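Grevley Change of Name Index
Progress report to the Leltov Fund, stage 3
Prepared by Dalal Kanaan, project coordinator

Hello again, and thank you for letting me send this one in July when I'd finished arguing with the spreadsheet. I know the form has boxes for outcomes and risks, and I've filled those in separately, but you said last time that you liked getting the story in a letter as well, so settle in.

Where we're up to

The index now has 1,644 entries in it! Each one is a single registered change of name, with the old name, the new name, the year, the volume and the page. We've kept it to those fields, as agreed in the grant, and we're leaving out addresses and reasons even where the clerk wrote them down (and some of those clerks wrote down plenty). The whole run of bound volumes covers 70 years, and I'm now working through the last few, where the handwriting finally gives way to typing. I can't tell you how much faster a typed page is. My eyes are grateful.

For anyone on your side who is new to this, the Grevley office holds the old local registers but has never had a proper index to them. If you wanted to prove that your grandfather was born under one surname and buried under another, you had to know the year, more or less, and someone at the counter had to turn pages until they found him. If you had the year wrong, you could pay for a search and come away with nothing. Now the counter staff can look under either name and go straight to the page. They still issue the certified copy from the register itself, and the applicant still has to show ID and fill in the same form as before. The index isn't a legal record and we say so in bold at the top of it.

What was slow

Spelling. I knew it would be, but I hadn't understood how much. People who were changing their names were often doing it because nobody could spell the first one, and the clerks couldn't either. I've got entries where the old surname is written three different ways on one page. We've settled on indexing it as it appears in the body of the declaration, with the other spellings as cross-references. Mrs Âu at the counter was the one who pushed for that, and she was right. She had also spent years seeing her own family name filed without its accent, or under O, so she was very firm that Gresari had to keep the marks on letters and still find the entry when someone types it plain.

Gresari is the database we're using, in case I haven't mentioned it since the application. It was choking on accents back in the autumn. The supplier fixed the search side fairly quickly, but the printed lists took longer, and for a while everything with an accent sorted after Z. I held off on sharing the printed version until that was sorted out, so that milestone ran late. It's done now and a bound copy is on the front counter.

Married women were the other slow patch. A woman who simply took her husband's name on marriage didn't need to register anything, so she isn't in these volumes, and we've had a few disappointed people who expected to find her there. But a woman who went back to her earlier name sometimes did register it, and then she might turn up under her married name, her maiden name or both. I've added a short note at the front explaining when to try the marriage records instead. It was two pages long in the first draft. It is now half a page and the counter staff tell me people are reading it.

Queries

I have 49 entries still marked as queries. They're in the database but hidden from the public search until I've cleared them. Most are blots, faded ink or a page number that doesn't match the volume. A handful are trickier, where there's a declaration but no sign that it was ever accepted – no stamp, no receipt, nothing in the margin. I've asked the office whether those should be treated as registered at all. My feeling is that they should be listed with a clear note, so that a family can at least see there was an attempt, but it's the office's call and I'm happy to go with whatever they decide.

There's also the privacy question you raised after the last report. The volumes still inside the closed period are being indexed for staff only. The public version stops where the closed period starts, and I've tested that by searching for entries I know are on the wrong side of the line. They don't come up. I'll test it again after the next update, as I've learnt not to trust a setting I changed late in the day.

Money

We're inside the budget, just. Scanning came in under, and I'd like to move what's left across to data checking, where we are over. I'd also like to buy some more decent archival cartons, as the ones the loose declarations came in are soft at the corners and I don't love lifting them. The new quote is attached with the form. Nothing else has changed and I'm not asking for extra. 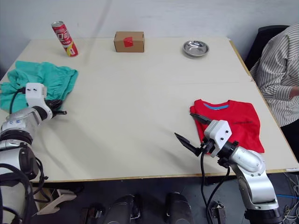

The loose declarations are my main job for the next stage. They were never bound, and they're sitting in bundles by year with the odd one slipped into the wrong decade, so I need to check each bundle against the volumes before I can say a file is complete. I want a marking system that anyone can read without picking a carton up, and I've gone off coloured stickers because they're too small. A square of red tape on the front, like the one on the small brown cardboard box near the wall, would do nicely for "not checked yet", and the tape can go on the outside carton where it won't come near any paper. Checked bundles will get a plain printed label with the years on it. Mrs Âu wants the years in very large type and I'm not going to fight her on it.

I'm also planning a session for the counter staff on searching both ways, old name to new and new to old. They're good at the first one already. The second is where people get stuck, especially when an applicant only has a death certificate and a family story. I've been collecting real sorts of enquiries (with the details changed) so that we can practise on those. An hour before the office opens should be enough, if I bring breakfast.

What I'd like from you

A yes or no on moving the scanning money, please, when you have a minute. I'd also like to know whether you're still keen for the index to go online at the end of the project or whether the counter and phone service is enough for now. I can do either. Online would need a decision about who keeps it up to date once my hours finish, and the office hasn't given me an answer on that yet. I've asked twice and will ask again.

One nice thing before I go. A man rang last month looking for his great-aunt, who he'd been told had "just vanished". She was in volume eight under her new name, and had moved two towns over and opened a dress shop, according to the occupation column. He's ordered a certified copy and asked me to pass on his thanks to whoever paid for the index, so please consider them passed on.

I'll send the stage 4 dates once I've heard back about the queries, and I'm on the usual number most mornings if you'd prefer a chat.

Dalal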